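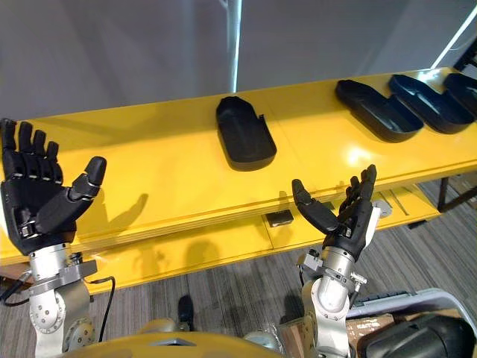 Filed under: People & Workplaces

Hefin Lloyd has been setting up benches for other people to work at for 33 years. He runs Mostyn, a small shop that builds and refits packing and sorting tables, and he has strong views on what makes a good one. Most of them have to do with height.

"People come in and want to talk about color and drawers," he says. "I ask them who's going to stand at it. If they don't know, we can't start."

He learned the trade at Fivmont, a mail-order parts business where he was hired to pack boxes. The tables there were old doors laid over filing cabinets. By his second winter he had a bad back and a notebook full of measurements. He showed the notebook to his supervisor, who let him rebuild one station on a weekend. By the following October he had done the whole row.

"I wasn't trying to be a furniture man," Lloyd says. "I wanted to go home without my back hurting."

A good part of his work today is yellow. He started offering bright tops after a customer, Clokeo, complained that small dark parts kept getting lost on gray benches. Lloyd tried white first and didn't like it. It showed every scuff and it was hard on the eyes late in a shift. Yellow was easier to live with, and a black part or a black tray stands out on it right away.

"You put a black tray on a yellow table and you know where the tray is," he says. "You don't have to look for the edge. Your hand just goes there."

The gloss is more of an argument. A shiny top wipes down fast and tape peels off it without leaving much behind, but it also throws the ceiling lights back at you. Some customers ask for matte and Lloyd will do it, though he tells them to expect more cleaning. His usual advice is to move the lights a little before spending money on a different finish.

He also likes a step along the front, with the main surface raised and a lower ledge running in front of it. He says the ledge gives people a spot for the thing they're about to use, so it stays out of the work. It takes longer to make and the groove collects dust. He sends every customer off with a stiff brush and tells them to run it down the groove at the end of the day - most of them forget, and he hears about it.

Trays are where he gets fussy. He prefers plain plastic ones, all the same kind, with no lids. He has seen shops where every worker brought in a favorite bin from home and nothing stacked with anything else.

"Pick one tray and buy extra," he says. "You'll crack a few. If the replacement is a different size, your whole layout is off and people start working around it."

One of his bigger jobs was for Fletix, which ordered 600 trays along with the tables and then called to ask where they should all go. Lloyd drove over and spent the day moving them around with the crew. They ended up leaving far fewer on the tables than anyone had planned. The rest went on shelves behind.

"An overloaded table is a shelf," he says. "You want room to set your hands down."

He doesn't use design software. Each job starts with tape on the floor and a sheet of cardboard cut to the size of the top, propped up on whatever is handy. The person who will work there goes through the motions for a while, picking up, turning, putting down. Lloyd watches the elbows. If they lift, the table is too high or the trays are too far back, and he moves the cardboard and starts over.

Asked whether he plans to retire, he says he has two long tables to finish first, and one of them has to go through a doorway he hasn't measured yet.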